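Striped cloth keeps bunching up, club project help?

Montoya
Our after-school robotics club is teaching an arm to fold fabric, and we meet again Monday. We have 26 practice runs saved and it still grabs at the wrong crease. Wrist camera views:

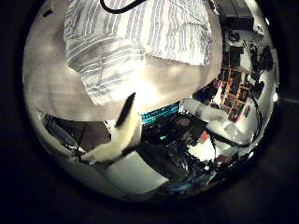
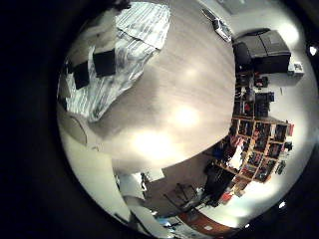 Should we record more runs or change the cloth? The kids are so excited, and I'd love to bring them good news!

Omcombe
More runs. We had 2,000.

Dester
Oh, I feel for you! Before recording anything else, try a plain cloth for one meeting (ours was an old napkin) and start it in the same spot every time. Once that goes well, bring the stripes back and let the kids move it around a little.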